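How to test a kitchen chore in simulation before you try it on a real arm

Posted 10 Aug 2018 by Yavuz Işık
Filed under: Home robots, Tutorials

People often ask me if a robot can clean up a kitchen yet. My answer is: one small piece of it, on a good day, in a kitchen it already knows. If you want to find out how far your own setup is from this, a simulated kitchen is the cheapest place to start. In this page I explain how I do it. I use the Okard simulator with a kitchen from the Tellolier set, but the steps are the same in other programs.

What you need

A model of the arm with its gripper
A kitchen model where the doors and drawers can move
A computer that can run the physics at normal speed
One free afternoon, and patience

Step 1. Choose one chore and make it small

"Put away the dishes" is not one chore. It is opening, holding, lifting, carrying, placing and closing. Take only one of them. I always begin with opening a drawer, because the success is easy to measure: the drawer moved far enough, or it did not. Write down how far is enough before you run anything. If you decide later, you will be too kind to your robot.

Step 2. Check the furniture

Open every drawer and door by hand in the editor. In my first kitchen one door had its hinge on the wrong side and I lost two evenings in July before I saw it. Look also at the shape of the handles. A bar handle gives the fingers something to close on. A small round knob is much harder, and a gripper with flat fingers will often slide off it.

Step 3. Set up the views

Use one view from outside, where you see the arm together with the furniture, and one view that looks out past the fingers. The first is for you, to understand what went wrong. The second is closer to what the robot will have to work with, and it is usually less than people expect -- a handle, a piece of floor, the side of a cabinet.

Views from the simulated kitchen:

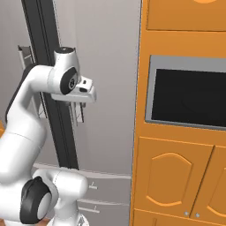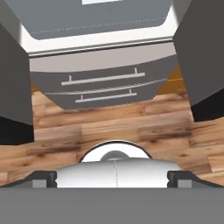
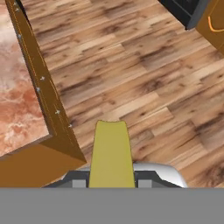
Step 4. Run the trials

Do 40 trials with the arm starting from the same position. Then do 40 more and move the start a little each time. My results with a drawer were 78 percent for the fixed start and 64 percent for the changed start. The second number is the one to believe, as no one at home will park the robot in exactly the same place every morning.

Save the failed runs also. Amna Rana, who reads my drafts, sorts hers into 3 groups: missed the handle, lost the handle, and pulled in the wrong direction. I copied this from her and it saves me much time.

Step 5. Change one thing only

When you know your biggest group of failures, change one setting and repeat the same trials. For a lost handle I try the finger friction first, then the speed of the pull. Please do not make the friction very high only to get a nice number. A real finger will not hold like this.

So, can it do the chore?

In simulation, a drawer with a bar handle is possible today with some work. Doors are slower, because the hand must follow a curve. For a full kitchen cleanup I would still wait -- and wash the dishes myself. In the next part I will move the drawer test to the Skyrme arm in our workshop and compare the two sets of results.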